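Course Home | Week 4 | Week 5 | Readings | Lab Bookings | Log In

Week 5: Teaching by hand and teaching by remote
Notes by Arben Matić, updated 3rd February

These notes go with the second lecture on learning from demonstration. Read them before your lab slot.

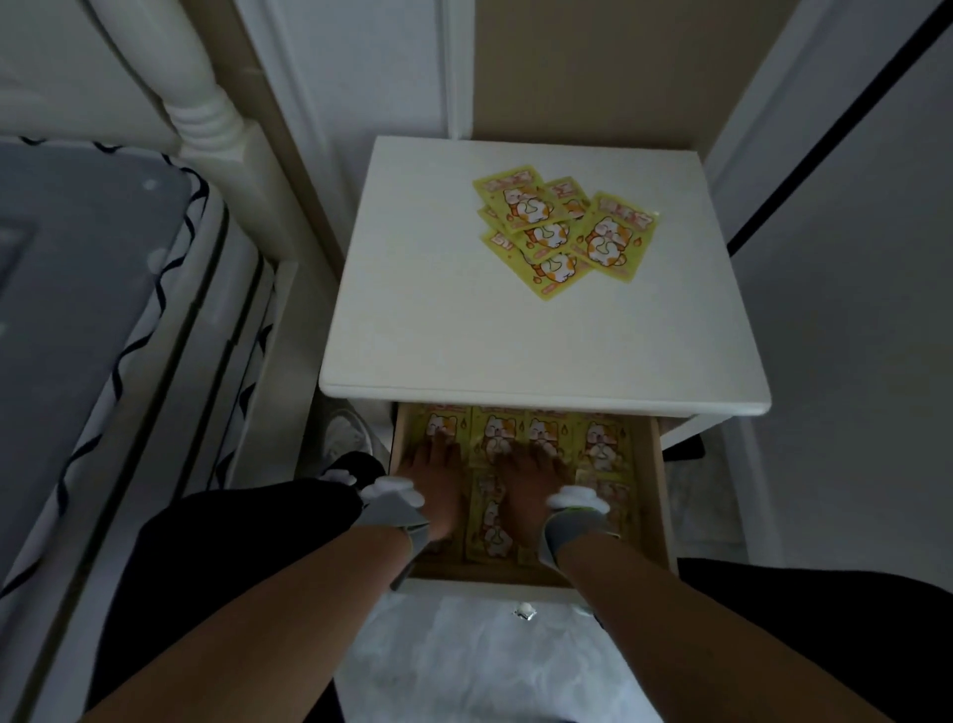 Last week we wrote a controller from scratch for a simple reach. By the end, most groups had a lot of special cases and an arm that still missed when the target moved. The other way to get a behaviour is to show it. A person does the task, we record what happened, and we fit a policy to the recording. The rest of this unit is about how the showing is done, as that decides most of what you can learn afterwards.

1. Three ways to show a task

Kinesthetic teaching. You take hold of the arm and move it through the task with the motors in a compliant mode. The joint angles go straight into the log. It's cheap and the motions are always ones the arm can reach. The trouble is that your own body ends up in the camera view, and it is hard to guide two arms at once.

Teleoperation. You drive the arm from somewhere else, with a leader arm, a handheld controller or a glove. The camera sees only the robot and the objects. You lose most of your sense of touch unless the rig sends force back, and new operators are slow. Expect your first session on the Wandbridge leader arms to be frustrating.

Human demonstration. A person does the task with their own hands while a head-mounted camera records. There is no robot involved at this stage. People work at normal speed and can do it in any bedroom or kitchen, so you get variety that a lab bench can't give. What you don't get is joint angles or gripper commands. Those have to be worked out from the video later.

2. Putting packets away in a drawer

We'll use one household task all the way through: small flat packets go from the top of a nightstand into its open drawer, laid flat in rows. It sounds easy. Consider what the robot has to get right.

Picking. Packets lying on top of each other hide each other's edges. A person slides the top one off with a fingertip. A parallel gripper has to find an edge, and often picks up two.

Placing. The rows matter only because the drawer has to close. Decide before you record whether a crooked row counts as a failure, and write it down.

Pressing. People flatten the contents with open palms, both hands at once. This is contact with a wide surface and the useful signal is force. Video shows where the hands are. It says very little about how hard they push. In a teleoperated demo you can at least log motor current.

3. The correspondence problem

A hand has five fingers and a soft palm. Our gripper has two rigid jaws. Mapping one onto the other is called retargeting, and there is no single right answer. For picking, thumb and index finger map to the jaws well enough. For pressing, the closed gripper can be used as a blunt tool, but it covers far less area, so one human press may become several robot presses. The Akpalu reading goes through this in detail. Skip its appendix.

4. How many demonstrations

For the lab, each group records 40 teleoperated demos and is given 2000 human clips from the shared Flestdale set. Of the human clips, 243 have been labelled by phase (pick, place, press, close). Use the labelled ones to check your segmentation before you run it on everything.

Vary the starting layout on purpose. If the packets always begin in the same corner, the policy will learn the corner. Change the drawer position too – fully open, then a bit less.

5. Before the lab

– Read Akpalu, sections 1 to 3.
– Install the Nomance logger and check that camera and arm clocks agree. A drift that looks small will ruin your action labels.
– Agree on who operates and who resets the objects. Swap every 8 demos.
– Keep the failed attempts. Mark them as failed and leave them in the folder, as we need them in August for the unit on recovery.

Bring a written success rule to the lab, one paragraph per group.

Shares: 8 | Comments: 0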